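About Grestau

Hi, and welcome in! I'm the person behind Grestau, a small school for people who love ballads and want to sing them properly (or at least sing them without frightening the cat). If you've ever stood in a kitchen with a wooden spoon in your hand, belting out the last chorus of a love song with your eyes closed, you're exactly who I had in mind when I opened the doors.

I started out as a fan, and I still am one. As a teenager I had the posters and the mix tapes, and a notebook with 300 song lyrics copied out by hand, all the "ooh" parts included. I never planned to teach anybody. Then I spent a winter taking lessons in the back of a music store, learned that I'd been breathing in all the wrong places for years, and got so excited about it that I started showing my friends. One of them paid me in soup. I suppose that was my first tuition fee.

The first Grestau class met in February in a rented room above a shoe repair shop, with one keyboard, one very tired speaker and six chairs that didn't match. We sang the same slow song for four weeks straight. By the end we could all get through the key change, and two people had cried (in a good way, they told me). I signed the lease for our own place on Wynne Street that same spring, and I remember being terrified and humming the whole way home.

What we do

Most of our students come for the Evening Ballad Class. It runs 16 weeks, and we keep it small so everyone gets time at the microphone. We start with breathing and posture, then move on to phrasing, then to what I call "meaning it," where you pick one song and live with it for a while. You can choose anything slow enough to hold hands to. I've taught songs from the Philippines, Korea, Brazil and Italy, and I'm always happy to learn a new one. Please bring me your favorites!

There's also Druleo, our Saturday group for harmony singing. Druleo is louder and sillier than the evening class and we do a lot of laughing. You don't need to read music for it. You do need to be okay with standing next to somebody singing a different note from yours, which is harder than it sounds and so much fun once it clicks.

And then we have the songbook library, my pride and joy. I bought the first 2,000 songs' worth of sheet music from a closing store called Nirow, and people have been dropping off boxes ever since. The catalog is at 3,319 songs now. Students can borrow up to five books at a time, and I don't charge late fees, but I will text you.

How I teach

I'm not strict, but I do listen hard. If you slide up to every note (I did, for years, I thought it was romantic) I'll tell you, kindly, and we'll work on it. I don't believe in picking on people in front of the group. I also don't believe in telling someone it was perfect when we both know the second verse wandered off somewhere. Somewhere between those two is how most of our classes go, with tea.

You don't have to audition. You don't have to perform, either, though we do have a concert night at the end of each term and I'd love to see you up there. Family and friends get in free, and there's usually cake.

The practice question

People always ask me how much they should practice at home. Ten minutes a day is plenty when you're starting out! Sing in the car, sing while you're folding things, sing the low part first and leave the big note for last when your voice is awake. I'd so much rather you did a little every day than two hours on Sunday night and then croaked your way through Monday.

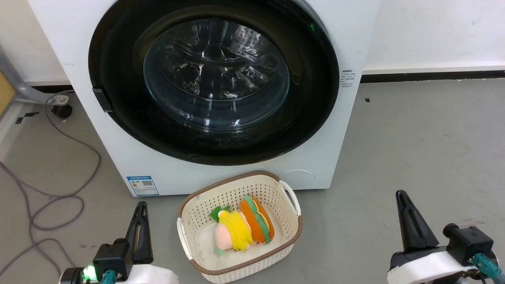
Sandra wrote to us after her first term that she'd come in thinking she couldn't hold a tune at all, and that the breathing exercises had done more for her than any of the karaoke nights she'd put herself through. She also said we should start on time more often, and she's right, we should. I've bought a bigger clock.

Come and see us

The next Evening Ballad Class begins Mon 23 November, and you're welcome to sit in on the first session before you decide. Just tell me you're coming so I can put out enough chairs (they match now!). Street parking is free after six, and the door sticks a little, so give it a push.

If you'd like to ask something first, use the contact form or leave a message on the studio phone. I answer everything myself, usually after dinner. Tell me what song you've had stuck in your head lately, too, I really do want to know.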